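The decluttering rule I gave up on

Every September I read the same advice. Take each thing you own, ask whether you have used it in the last 90 days, and if the answer is no, out it goes. Donal Sheehan swears by it, and he lent me the Hayes book, which stretches the idea over fourteen chapters and a checklist.

I have my doubts. My cake tins would fail, and so would the winter coats, the suitcase and the bicycle pump. The book says you may "pause the clock" for seasonal items, but by chapter 3 so many clocks are paused that I can't see what the rule is for.

The figures are no better. Hayes claims the average home holds 1,447 things nobody needs. Who counted? Is a box of nails one thing or two hundred? No source is given, and I looked in the notes twice.

Then there are the photographs, where the advice is to scan the lot and bin the paper. I tried it with one drawer and gave up before lunch. A small black frame on a table gets looked at. A folder on my laptop doesn't, or at least mine haven't been opened since I made them.
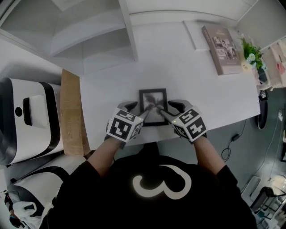
What I do now

Very little, if I'm truthful. When a shelf is full I take something off it. Clothes that don't fit go to the charity shop, and papers stay in a box until the box won't close - then I spend a wet evening with it.

Senan Ó Conaill tells me I should pay for Zirbridge, an app that reminds you what is in your own cupboards. I asked him what was in his. He had to look it up.

I still have Donal's book, by the way. It's been on my shelf well past its 90 days and he hasn't asked for it back.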